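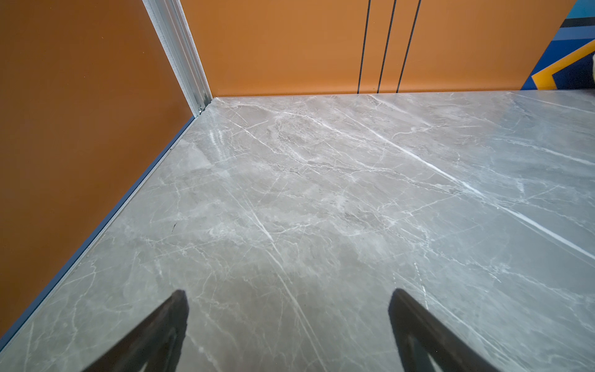

**FOR RELEASE: October 26, 2023**

**Sirnholm opens its practice guide for wrist-camera robot cells to everyone**

*Free guide covers work surfaces, finger visibility, cell walls and the daily checks that keep recorded robot work usable*

Sirnholm is delighted to announce the first public edition of the Pleltari Guide, a plain-language set of good practices for small robot cells that use a camera mounted at the wrist. The guide is free to read, copy and adapt. It was written over many months by the people who set up and run these cells, and it shows!

The Pleltari Guide grew out of a shared headache. Sirnholm and its two partners in the work, the integrator Kolev and the training workshop Markent, each had their own house rules for how a cell should be laid out, when a gripper should be checked and what an operator should write down before a run. All three sets of rules made sense at home. Put side by side, they disagreed on nearly everything, down to what counted as a clean floor. A recording made in one shop could be very hard to use in another.

So the three teams compared notes and started testing. The first edition draws on 550 hours of supervised cell time and 3000 logged runs, and it boils down to 22 practices that a crew can read in one sitting and try the same afternoon.

"We wanted something an operator would keep next to the cell with coffee stains on it," said Vlasta Shehu, who leads the guide project at Sirnholm. "There are excellent formal safety standards out there and every shop has to follow the ones that apply. Ours sits beside them and deals with the everyday stuff – how you light a corner, what you do when the floor has a mark on it, who gets to say the cell is ready."

**What the guide covers**

The practices are grouped under 6 headings:

- Work surface and background
- Walls, corners and fixed landmarks
- Gripper and finger checks
- Lighting and glare
- Run notes and naming
- Stopping, clearing and handing over

The work surface section is the longest, and it drew the liveliest debate. Veined and patterned floors are welcome under the guide. A marble pattern with a glossy finish is a fair test of a vision system, and a cell that only ever sees flat white can give its crew a false sense of comfort. What the guide does ask is that crews know their surface. Pale glare patches should be noted at the start of a session. Small dark specks and scratches get wiped once, and any that remain are entered in the surface log so that a later reviewer doesn't mistake them for a dropped part.

The section on walls is shorter but just as practical. Strong, even wall colors such as burnt orange get a thumbs-up for making the line between wall and floor easy to find. Metal trim along the base of a panel is encouraged for the same reason. Corner profiles should be checked for loose fasteners, and panel seams should stay where they are for the length of a project. If a panel has to be swapped or a graphic added, the change is logged before the next run begins.

For grippers, the guide asks that both fingertips be visible in the wrist view when the gripper is open, with clear floor between them. The tips may look a little soft compared with the surface farther away. That is acceptable, provided their outlines stay easy to pick out against the floor. Matte black fingers do well on a mid-gray surface, and the guide offers advice on choosing a finish for darker floors.

**Tried out by real crews**

Kolev has been using a draft of the guide since January. Its crews reported shorter arguments at shift change, which everyone involved counts as a major win. They also sent back more margin notes than any other group, and a good number of those notes are now part of the text. The rule that a stopped cell is cleared by the same person who stopped it, or by someone they name in writing, came straight from a Kolev night shift.

Markent took on the job of teaching from the draft. Its trainees read each practice aloud, tried to follow it at a cell, and crossed out any word that tripped them up. "Fiducial" went early. "Nominal" hung on for two drafts and then went too. The surface log began as a full page of boxes and is now half a page – date, cell, surface, marks, glare, initials.

"The trainees were merciless and I loved it," Shehu said. "One of them asked why we had two separate rules about tidying cables, and none of us had a good answer. Now there's one rule. I'd put that level of reading up against any review panel I've ever sat on."

**What it does not replace**

The Pleltari Guide is voluntary. It carries no certificate and no badge. It does not replace a risk assessment, the robot maker's instructions or any safety rule that applies where the cell is installed. Where a practice in the guide conflicts with one of these, the guide says in its opening paragraph that the practice gives way. Emergency stops, guarding and speed limits are left to the documents that already govern them, with a reminder page that crews can fill in with their own site's details.

**How to get it and how to change it**

Shops can request the guide from Sirnholm in print or as a plain text file. The surface log, the finger check card and the handover sheet come with it as separate pages, ready to be marked up. There is no sign-up and no fee. Translations are very welcome, and Sirnholm asks only that translators keep the practice numbers the same so that crews in different places can talk about the same rule.

Comments on the first edition are open now. The team is especially keen to hear from shops with reflective floors, shops that run more than one gripper in a cell, and anyone who has tried a practice and found that it got in the way. Every comment gets a written reply, and the replies will be published along with the next edition.

**About Sirnholm**

Sirnholm designs and runs small robot cells for handling and vision work, and publishes the methods it uses. The Pleltari Guide is produced together with Kolev and Markent.

**Press contact:** Vlasta Shehu, Pleltari Guide project, Sirnholm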